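Grirex Handling Kit Evaluation: Progress Report, Clarkberg Site
Prepared by Halyna Mykhailiuk, 14/02/2025

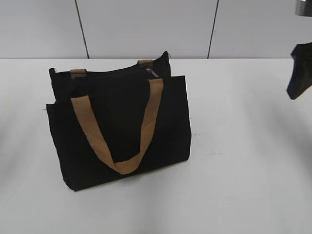
Work in this period covered soft goods with carrying handles, the second item class in the evaluation plan. The kit was run with its stock fingers and the supplied grasp software, version 11.

We completed 66 handle grasp trials in January. The kit lifted and held the item in 21 of them. Most failures came from straps lying flat against the fabric, where the fingertip slid over the webbing and did not get under it. Straps standing clear of the bag gave little trouble.

Vitalii Hladun has recalibrated the wrist and reduced the approach speed. Dikia has quoted $2,633 for a set of narrower fingertips, which falls within the existing equipment budget. We ask for approval to order.

Still open:
Dark fabrics return patchy depth data. Yurchenko is reviewing the logs.
The finger changeover procedure in the manual omits the torque setting.

Rigid containers are next. The purchase recommendation will follow once the fingertip trials are complete.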